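Re: [draughts] Secondary glazing vs. new windows, the Takthorpe numbers
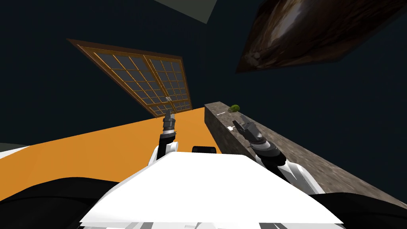 From: Usmani
To: the old-house list
Date: January 4, 2020

I've read the Takthorpe write-up twice now and I still don't buy it. Quoting the part that bothers me:

> We had the original wood windows taken out of the back half of
> the house and replaced with sealed double units. The installer
> told us to expect the heating bill to drop by a third, and the
> first winter it did, near enough. The rooms feel warmer and the
> street noise is gone. I know people on this list are attached to
> their old sashes and casements, and I was too, but the numbers
> are the numbers. If you're in Stirnamthorpe or anywhere on that
> side of the hill, where the wind comes straight at you, I would
> stop patching and get quotes.

Okay. What numbers? There's one number in there, it came from the man selling the windows, and the confirmation is "near enough."

I'm glad the rooms feel warmer. I believe that part. But further down in the same message it says the boiler was serviced that fall and the loft got a new layer of insulation over the back bedrooms. Three things changed and the windows got all the credit, probably because the windows cost the most. If I'd spent that kind of money I'd want them to be the reason too.

I'd also like to know which winter it was compared with. We had a long cold one and then a soft one. My own gas use fell a good bit between the two, and the only thing I did to my house was paint the hall.

Now the bit about patching. I don't think what most of us do to an old window counts as patching, and I don't think most people who say they tried it and gave up really tried it. What I usually see is foam tape from the hardware store stuck on over old paint. It peels by January, the casement won't close on it, so the latch gets forced, and then the screws pull. After that you have a window that leaks worse than it did before and a homeowner who says old windows can't be made tight.

When I did ours I took the sashes off, stripped the meeting edges back to bare wood, let in a proper seal, and reset the catches so they pulled the two sides together. Twelve windows over 9 weekends. It was boring work and I got putty in places I won't mention. The materials came to $134, most of that being seal and a decent scraper. The draft went away. I can't tell you what percentage of the bill it saved, because I also can't separate it from the weather, and I'd ask the Takthorpe people to be as careful.

On secondary glazing, which is what this thread was supposed to be about before it turned into a sales pitch: I put acrylic panels on magnetic strip inside 8 of the windows, two years after the seals. They helped with noise in the front room. They helped less than I wanted with everything else. One of them bowed in the sun and had to be recut. Taking them down in spring is a nuisance, and storing them is a bigger one, and they collect dead flies along the bottom. I'd do it again in the front room and nowhere else.

Small panes are where I get really stubborn. Once you have a grid of little lights in a wood frame, the replacement people will either quote you something enormous or offer a single sheet with bars stuck on the face. The stuck-on kind looks fine from across the street for the first few years. The ones on the corner by the Stirnamthorpe bus stop are already lifting at the ends. Maybe that was a bad batch. Maybe they all are, and I haven't seen anybody on this list report on a set that's more than ten years old. If you have one, please speak up, I would change my mind for a decent photo and an install date.

Somebody also asked about the Amar sealing kit. I've used it once, on a bathroom window. The seal itself was okay. The instructions were for a different shape of frame, and the corner pieces were too thick to let mine shut, so I cut them off and mitered the strip with a knife. I wouldn't pay extra for the kit when you can buy seal by the yard.

So before anybody goes off and gets quotes, I'd like to see from Takthorpe:

meter readings for both winters, the raw ones
the date of the boiler service
the date the loft was done
what the new units cost, all in, with the making good
what happened to the old frames, and whether they were rotten

That last one matters most to me. If the sills had gone soft then fine, replace them, I would too. If they were sound wood with bad paint and a rattle, then a lot of good timber went in a dumpster on the word of a salesman.

I'm happy to post my own readings if others will do the same. They're in a notebook with some gaps in the second year.

Usmani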